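Search reports and news Search

Pidard: progress report to the Draltora Fund

7 April 2023

4 min read

Since our last report we have moved from talking about second books to having piles of them on the desk, and we're delighted with how it's going. As you'll remember, Pidard is Jokeo's program for writers who have published one novel in a planned series and are stuck somewhere in the next one. Your grant of $3440 pays for outside readers, a small travel pot and the printing of the sampler. We have spent $2185 of it so far.

Applications

We had 32 applications by the close in November, which was more than we had dared plan for. Most were fantasy, with a good showing of crime and two family sagas set on the coast near Matos. One applicant sent us a map, a family tree and a glossary, and then a very good first chapter that needed none of them. We read everything twice. The second reading changed our minds more often than we expected, mostly in favor of quieter openings, and we'd like to keep doing it that way even though it ate up most of the winter.

We chose six writers. All six accepted within the week (there was some cheering in the office) and all six are still with us.

Reading and feedback

Each writer gets a full read of the manuscript in its present state, then a long letter, then a conversation once the letter has had time to sink in. Four letters have gone out. The other two manuscripts arrived later than planned — both writers asked for extra time and we were glad to give it — and their letters are being written now.

The trouble spots have a lot in common. Several of the drafts spend their first fifty pages reminding the reader what happened in book one, and in nearly every case the new story picks up the moment that material goes. Two of the writers have killed off a character they later found they needed. One solved this by going back to the first book and finding a sister, mentioned once at a wedding, who could step in. We were so pleased with that sister that she has become a kind of shorthand for us. When someone is stuck, we ask who was at the wedding.

We have also learned that a letter of nine pages is too long. The first one we sent was that long, and the writer told us kindly that she had put it in a drawer. The later ones are four pages at most, with the line notes kept separate.

The Matos meetings

The group has met twice in Matos. The mornings are for silent writing and the afternoons for reading aloud, and the reading aloud has been the surprise of the year for us. Dialogue that looked fine on paper got cut on the spot. Trains to Matos are slow and we lost an hour at the first meeting to a late connection, so the second began after lunch and ran into the evening, which everyone preferred. We'll keep that timetable.

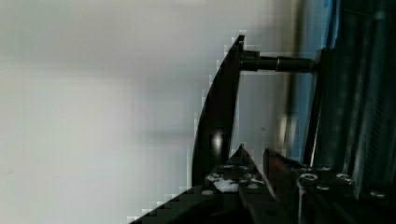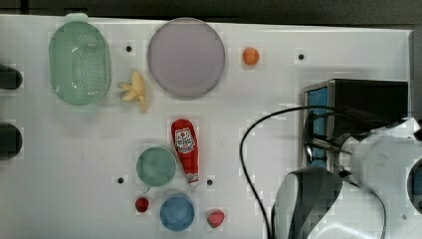 Mint-green colander and a peeled toy banana.

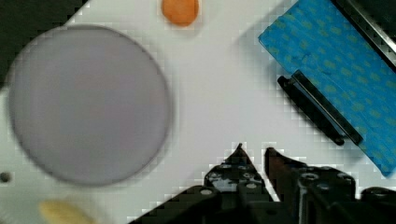
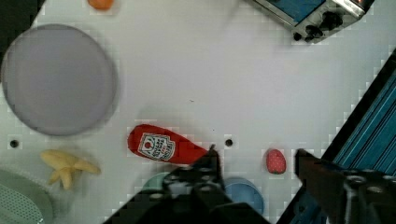

The sampler

The printed sampler will carry an opening chapter from each of the six books. Five chapters are in, and three of those have been copyedited. We have moved the page size up slightly after a test print showed that the longer paragraphs looked cramped. The quote for printing is within the amount you approved.

We still have no title. "Pidard Sampler" is on the folder, and we suspect it may end up on the cover too.

What has slipped

The public reading is behind. We wanted it in late spring and the room we had in mind is closed for roof repairs, so we're now looking at early fall. The notes for other small presses on how to run a scheme like this are only half drafted. We would sooner finish them after the last two letters have gone out, when we'll know more about what worked.

Money

Outside readers' fees are the largest part of the spending to date, followed by train fares. Printing hasn't been paid yet and will take most of what remains. We're not asking for any change to the budget, although we'd like your agreement to move any unspent travel money to readers' fees, so that each writer can have a second, shorter read of the revised opening.

Next steps

— Send the last two letters and hold both conversations.
— Collect the sixth chapter and finish copyediting.
— Fix a room and a date for the public reading.
— Third Matos meeting, with the afternoon start.

Two of the writers have told us they now expect to finish their drafts this year. We've read the new pages from one of them already, and they are wonderful.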